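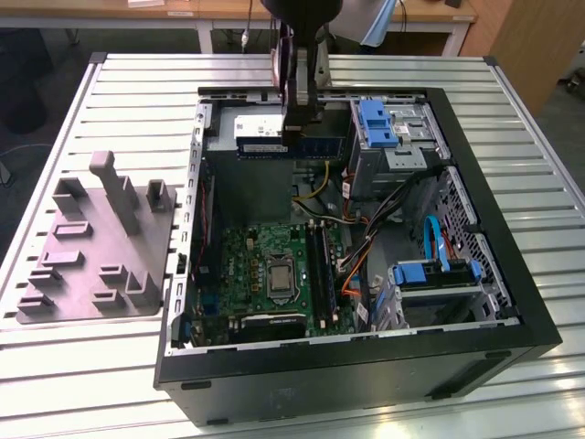

Chapter 8
Maintenance Records and the Planning of Spares

8.1 Introduction

Earlier chapters treated equipment failure as an event in time, described by a distribution and summarized by a rate. The present chapter is concerned with the parts consumed when failures are repaired, and with the records from which the demand for those parts is estimated. The two subjects are usually taught separately, the first under inventory control and the second under maintenance administration. They are treated together in this text for the reason that a stocking decision inherits every defect of the record on which it is based.

A spare part differs from ordinary stock in several respects. Demand for it is intermittent, and long runs of zero-demand periods are the normal condition. The cost of holding it is modest and easily calculated, while the cost of lacking it depends on the state of the system at the moment of failure. It may become obsolete before it is ever issued. Finally, its demand is partly under the control of the organization that holds it, as a change in inspection interval alters the number of units replaced even where the underlying failure rate is constant.

On completing this chapter the reader should be able to:

distinguish between repairable, rotable and consumable items;
identify the minimum set of fields required in a maintenance record;
estimate a demand rate from censored service histories;
calculate a reorder point for an item with Poisson demand;
state the conditions under which pooling of stock between sites is justified.

Familiarity with the Poisson and exponential distributions is assumed. Readers who require a review should consult Section 3.4 before attempting the exercises.

8.2 Classification of items

A consumable item is discarded on removal. Filters, seals and most fasteners belong to this class. A repairable item is returned to a workshop, and its re-entry into stock depends on the turnaround time of that workshop. A rotable item is a repairable item that is individually serialized and exchanged on a one-for-one basis, so that the total number in circulation stays fixed except where a unit is condemned.

The classification is economic, not physical. The same power supply may be a consumable to an operator with two machines and a repairable to an operator with 900. The boundary is set by comparing the cost of repair, including labour, transport and testing, with the cost of a replacement at the current purchase price. It should be reviewed whenever either figure changes materially, and in practice this is seldom done.

Items are also classified by criticality. In the scheme used throughout this book, a Class A item is one whose failure halts the system, a Class B item is one whose failure degrades output, and a Class C item has no immediate operational effect. Criticality attaches to a position within the system, and a single catalogue number may therefore appear in more than one class.

8.3 The maintenance record

A record that will support demand estimation must contain, at minimum, the identity of the asset, the position from which the part was removed, the catalogue number of the part removed, the catalogue number of the part fitted, the cumulative operating time, and the reason for removal. Cost and labour hours are desirable but do not enter the calculation.

The reason for removal is the field most often neglected. A part may be removed after failure, removed on schedule, removed to gain access to another part, or removed on suspicion and later found serviceable. The last category is known as no fault found. Where these categories are merged, the failure rate is overstated, the stock level is set too high, and the excess is then attributed to caution.

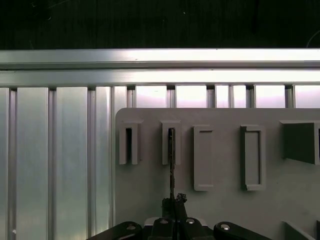 Consider the records of the Gremedach pumping centre, which will serve as the running case for this chapter. The centre's work order system, Flomo, held 2,831 closed orders at the time of extraction. Of these, 407 recorded the removal of a controller board. A naive estimate divides the removals by total operating hours and treats the result as a failure rate. Section 8.5 shows that this estimate is biased upward, and develops a correction based on workshop test results for the same boards.

A second difficulty in the Gremedach data is censoring. Most boards in service on the extraction date had not yet been removed, and their operating hours are informative even though no failure is associated with them. Discarding these units shortens the apparent mean life. The appropriate treatment under an exponential assumption is given by

rate = number of failures / total operating time of all units, failed and surviving

The denominator must include the surviving units. Omission of this term is the commonest arithmetical error in submitted solutions to Exercise 8.6.

8.4 Demand during lead time

Let the demand rate for an item be d units per month and the replenishment lead time be L months. Where failures are independent and the installed population is constant, demand during the lead time is Poisson with mean dL. The reorder point is the smallest integer r for which the cumulative probability of demand not exceeding r is at least equal to the target service level.

The independence assumption deserves scrutiny. It fails where units share a power feed, a coolant circuit or a manufacturing batch. At the Zuvberg depot, which draws on the same supplier as Gremedach, removals were found to cluster following supply interruptions, and the variance of monthly demand exceeded its mean. A compound Poisson model is preferable in such cases and is introduced in Section 8.7.

Lead time is itself a random variable. For the present section it is taken as fixed, and the effect of relaxing this assumption is examined in Section 8.6 using delivery histories from the Yang catalogue of electrical items.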